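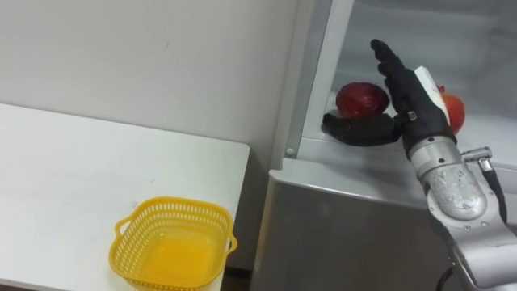
Flistau Royals Captions

A set of short captions for press photos of royal families, collected from the back pages of magazines that mostly no longer exist. There are 160 captions in the main file and 22 in a side file called leftovers, where we put anything we couldn't agree on.

What's in it

Each row has the caption, the occasion (christening, parade, school gate, balcony), the country, and a column called mood. Mood was filled in by hand. The word "cheeky" was used so often for anyone under ten that we gave it its own code. Adults are "radiant" or "relaxed," and dogs are "loyal" whatever they were doing at the time.

No photos are included. We don't own them, and the people who do have lawyers.

Where it came from

Almost 80 captions were typed up from the Sastisell clippings boxes, the rest from the reading room at Drandham, which opens at ten and closes whenever it feels like it. Spelling is as printed. Hats are described as printed too, including the one listed as "a brave lilac."

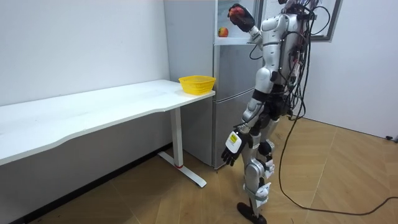
Known problems

Captions longer than 30 words were trimmed in the first version and restored in the second, so please don't mix the two. Titles change when people marry, inherit or fall out with their relatives, and we kept whatever was in print. The country column says "various" for weddings - we gave up.

The Yordanov splits are the ones to use if you want results that match ours. Don't use any of this to guess what a real child is like. The captions didn't know either.

License

Free for research and teaching. Corrections are welcome until July, when the side file gets its yearly argument.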